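Chapter 4
Moving Between Clubs: How Football Transfers Work

If you have followed football for any length of time, you will know the feeling of waiting for a transfer to go through. The rumours start in the spring, the newspapers guess at the fee, and then one afternoon the club puts out a few short lines and the whole thing is settled. What you see as a supporter is the last five minutes of something that may have taken months, and in this chapter we are going to spend our time on all the parts that come before it.

We begin, as we did in the last chapter, with the contract. A professional player is registered with one club at a time, and the club holds that registration for as long as the contract runs. When people say that a player has been "bought", what they mean is that one club has agreed to give up the registration early and another has agreed to pay for it. The player then has to come to terms with the new club separately, and he or she is quite free to say no. Students often forget this last step (I certainly did when I first studied the subject) and it is worth keeping at the front of your mind as you read on.

To keep things manageable we shall follow two clubs through most of the chapter. Firnotholm is a small club in a second division, with a ground that holds 3000 and an average home crowd last season of 1223. Valtik plays one division higher, trains full time and has money to spend, though never quite as much as its supporters believe. In December, Valtik decides that it needs a left back, and its scouts have been watching Firnotholm's. The player has made 43 league appearances and has a year and a half left on the contract. You might like to stop for a moment here and think about which club is in the stronger position, and whether your answer would change if we moved the whole story on to the following summer.

Section 4.1 looks at the first approach and at who is allowed to speak to whom. Section 4.2 deals with the fee, and with the extras that are so often tucked in behind it - payments for appearances, for promotion, or for a later sale to a third club. Section 4.3 turns to loans, using the case of Kasprzak, a club that once used 33 players in a single season and had borrowed a good many of them. In Section 4.4 we come to the medical, and to the reasons a move can still fall through when everybody has already shaken hands. There is a short set of discussion topics after each section, and they work best when talked over with somebody who supports a different team from yours.
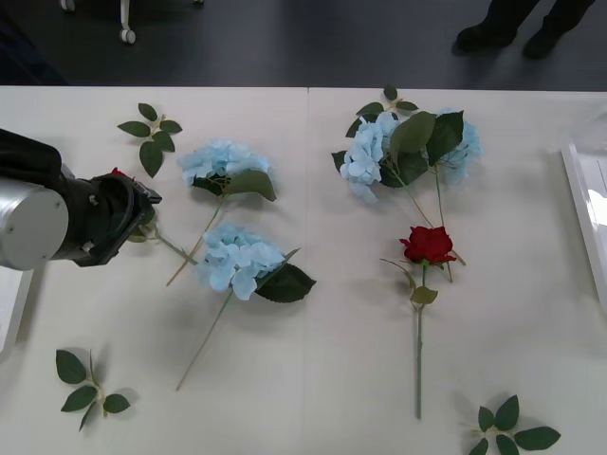

A club's sponsors also have an interest in who arrives and who leaves, and this is the subject of Section 4.5. Valtik's shirts carry the name of Inemov, and the agreement between the two pays a little more in seasons when the club finishes in the top half, so a good left back is worth something to the accounts as well as to the defence. Money of this kind can be hard to spot when you first read through a club's figures, rather like the small red flower bud behind the black gripper, with only a few petals showing. We shall go through Valtik's accounts slowly, a page at a time, and by the end of the section you should be able to find the sponsor's share for yourself and say how much of the transfer fee it might reasonably cover.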